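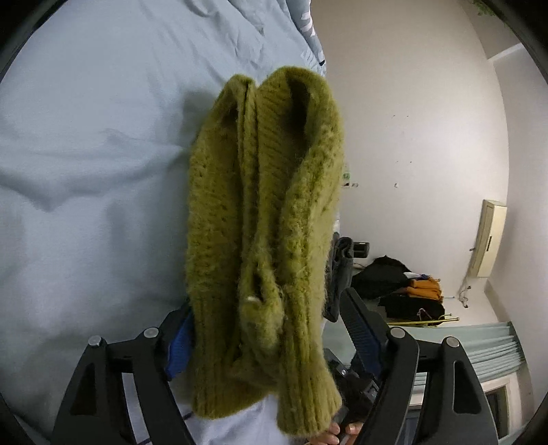 옷을 버리는 기준이 뭐냐고 물었더니 Hema Thomas는 그런 기준이 있는 사람이 세상에 어디 있느냐고, 서랍이 안 닫히면 그날이 버리는 날이라고 했다. 첫 인터뷰의 첫 대답이 이거였다. 나는 미리 적어 간 질문지를 세 줄쯤 내려다보다가 그냥 덮었다. 질문이 전부 "당신은 어떤 기준으로"로 시작했으니까!

안 입는 옷은 왜 안 버려지는가
생활문화조사 수업 개인 프로젝트 보고서

1. 왜 이 주제였나

원래 주제는 헌옷 수거함이었다. Cladstead 시내에 수거함이 어디어디 있고 누가 쓰는지 지도로 만들어 보려고 했는데, 수거함 옆에 하루 종일 서 있어 보니 사람이 거의 안 왔다(춥기는 또 얼마나 추웠는지). 그러다 생각한 게, 여기까지 오지도 못하고 방 안에 머물러 있는 옷이 훨씬 많지 않을까 하는 거였다. 우리 집만 해도 그렇다. 엄마는 내가 중학교 때 입던 체육복을 아직도 갖고 계신다. 걸레로 쓰신다면서 한 번도 걸레로 쓰시는 걸 못 봤다.

그래서 주제를 바꿨다. 지도 교수님인 Nelli Lehtinen 선생님은 "바꾸는 건 좋은데 10월 안에는 설문을 돌려야 한다"고 하셨고, 나는 10월 마지막 날 밤에 돌렸다. 어쨌든 10월은 10월이다.

2. 어떻게 조사했나

두 가지를 했다. 하나는 종이 설문이고, 또 하나는 옷장 일지다.

설문지는 300장을 뽑아서 Zomdale 기숙사 식당이랑 도서관 입구에 놓았다. 문항은 짧게 했다. 지난 일 년 동안 한 번도 안 입은 옷이 있는지, 있다면 왜 아직 갖고 있는지, 마지막으로 옷을 고쳐 입은 게 언제인지. 두 번째 질문은 객관식으로 할까 하다가 빈칸으로 두었는데 정말 잘한 일이었다. 집계할 때는 나를 원망했지만 읽는 건 진짜 재미있었다.

옷장 일지는 26명이 해 줬다. 각자 자기 겉옷과 윗옷, 바지, 치마를 전부 목록으로 쓰고(양말과 속옷은 뺐다. 다들 강력하게 빼자고 했다) 지난 일 년 동안 입었는지 안 입었는지 표시하는 방식이다. 기억에 의존하는 거라 정확하다고는 못 하겠다. 같은 방 친구가 옆에서 "너 그거 입었잖아, 네 생일에" 하고 고쳐 준 경우도 꽤 있었다.

3. 숫자로 본 결과

목록에 오른 옷은 모두 1,012벌이고, 그중 지난 일 년 동안 한 번이라도 입은 옷은 684벌이었다. 3분의 2를 조금 넘는다. 나는 절반도 안 될 줄 알았기 때문에 이 숫자를 보고 좀 놀랐다. 다들 "나는 입는 것만 입어"라고 말하는데 막상 적어 보면 이것저것 돌려 입고 있었던 거다.

다만 '한 번이라도'라는 조건이 너무 후하다는 지적을 중간 발표 때 Joonas Kokkonen한테 받았다. 졸업식에 딱 한 번 입은 재킷과 매주 입는 후드티가 같은 칸에 들어가 있으니까. 맞는 말이라서 할 말이 없었다. 다시 한다면 '한 번', '가끔', '자주' 정도로는 나눌 것이다.

종류별로는 겨울옷이 제일 애매했다. 특히 니트가 그랬다. 두꺼운 니트는 자리를 많이 차지해서 제일 먼저 버릴 후보가 되는데, 또 비싸게 산 기억이 남아 있어서 제일 나중까지 남는다. 설문 빈칸에 "까끌거려서 못 입지만 따뜻해 보여서 못 버림"이라고 쓴 사람이 있었다. 따뜻하다도 아니고 따뜻해 보인다니, 나는 이 문장이 너무 좋아서 보고서 제목으로 쓸 뻔했다.

4. 안 버리는 이유들

빈칸에 적힌 답을 읽으면서 비슷한 것끼리 묶어 봤다. 깔끔하게 묶이지는 않는다. 한 사람이 이유를 서너 개씩 써 놓고 마지막에 "사실 그냥 귀찮음"이라고 적은 경우가 많았다.

가장 자주 나온 건 '언젠가' 계열이다. 언젠가 살이 빠지면, 언젠가 유행이 돌아오면, 언젠가 면접을 보면. 그다음이 준 사람 생각이 나서 못 버린다는 답이었다. 할머니가 떠 주신 조끼, 헤어진 사람이 두고 간 셔츠(이건 왜 안 버리는지 따로 묻고 싶었지만 참았다), 언니한테 물려받은 코트 같은 것들.

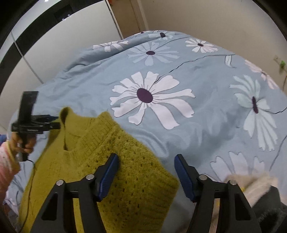 준 사람이 있는 옷은 안 입어도 버릴 때 허락이 필요한 느낌이라고들 했다. Shuk-fan Kan은 이모가 보내 주신 원피스를 세 번 이사하는 동안 계속 들고 다녔는데, 이모한테 전화해서 다른 사람 줘도 되냐고 물었더니 이모는 그 원피스를 기억도 못 하시더란다. 그 얘기를 하면서 본인은 웃었지만 나는 좀 서운했다. 이모가 나한테 준 것도 아닌데!

고쳐 입으려고 둔다는 답도 있었다. 단추가 떨어졌거나 지퍼가 고장 났거나 팔꿈치가 해진 옷들이다. 그런데 마지막으로 고쳐 입은 때를 묻는 칸에는 "없음"이 줄줄이 나왔다. 고칠 생각은 있는데 고친 적은 없는 옷이 의자 등받이에 걸려서 계절을 넘기고 있는 셈이다. 나도 그런 바지가 하나 있다.

5. 수선집과 중고 가게

방 안 얘기만 듣다 보니 바깥도 궁금해져서 두 군데를 찾아갔다.

Keskinen은 역 뒤에 있는 작은 수선집이다. 맡기러 오는 사람은 많은데 대부분 바짓단이라고 했다. 니트도 고치느냐고 물었더니 고치긴 하는데 올이 굵은 건 비슷한 실을 찾는 데 시간이 더 걸린다고, 손님이 남은 실을 갖고 오면 제일 반갑다고 하셨다. 학생들은 가격을 묻고 그냥 가는 경우가 많단다. 내가 옆에서 듣는 동안에도 한 명이 묻고 갔다. 가격은 표로 붙여 두셨으면 좋겠다고 말씀드릴까 하다가 말았다.

Arncombe는 기증받은 옷을 파는 가게다. 여기서는 계산대를 보던 Dong-hyun Ma가 한참 이야기를 해 줬다. 기증하러 온 사람이 가게를 한 바퀴 돌고 다시 뭘 사서 나가는 일이 흔하다고 한다. 나도 인터뷰를 마치고 나오면서 체크 셔츠를 하나 샀다. 연구 윤리에 어긋나는지는 모르겠지만 정말 쌌다.

6. 아쉬운 점

제일 큰 문제는 조사에 응한 사람이 거의 다 기숙사생이라는 점이다. 기숙사 방은 좁고, 본가에 옷을 두고 온 사람이 많다. 그러니까 여기 적힌 옷은 이미 한 번 골라서 가져온 옷이고, 진짜 안 입는 옷은 본가 장롱에 있을 가능성이 높다. 일지를 다 걷고 나서야 이 생각을 했다. 일지 첫 장에 "본가에 남은 옷" 칸 하나만 만들었어도 됐을 텐데.

계절도 문제였다. 가을에 물어보면 여름옷은 방금까지 입은 옷이고 겨울옷은 기억이 흐릿하다. 봄에 똑같은 일지를 한 번 더 돌리면 답이 꽤 달라질 것 같다. 혹시 다음 학기에 이 주제를 이어서 할 사람이 있으면 일지 양식은 얼마든지 드린다. 오타가 두 군데 있으니 고쳐서 쓰시길.

그리고 설문 빈칸에 정성껏 써 준 분들께 감사드린다. 체육복 얘기를 엄마께도 여쭤봤는데, 다음 대청소 때 걸레로 쓰실 거라고 하셨다.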